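How to hand a packing job over to a robot arm (and keep your team on side)

When we brought the first arm into the Plotau packing room in January, I was so excited that I forgot to tell anyone what it was for. Don't do that! Half the bench thought their shifts were going. We got there in the end, and the second arm went in far more smoothly, so these are the steps we follow now.

Step 1. Let the people who do the job choose the task. Ask which part of the day makes their wrists ache. Ours picked lifting flat boards out of the stack, all 379 of them on a busy shift, and I'd never have guessed it.

Step 2. Teach by hand. You hold the gripper tool yourself and do the job the way you always have, and the recordings become the arm's lessons. Tirta Ngau has packed at Halim Street since 2013 and her recordings were the best by miles — slow approach, fingers wide, no fuss. 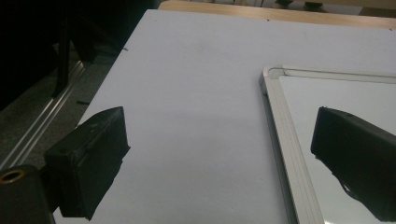

Keep sessions short, twenty minutes at most, and swap over. Tired hands teach tired habits. We collected 2405 good runs for the first task and threw out plenty more where somebody had rushed.

Step 3. Rewrite the job sheet before the arm starts work. Who clears a jam? Who can stop it? (Everyone can, and the sheet should say so in large letters.) At Plotau the packers now spend mornings on checking and awkward orders, and two of them have moved on to teaching full time, with the pay grade to match.

Step 4. Run side by side for a month. Leave the old bench set up next to the arm and let people take over whenever they like. Write down every takeover, with the time and what went wrong, and go through the list together over tea.

Next on our list is the labelling bench, and Tirta already has a page of notes for it.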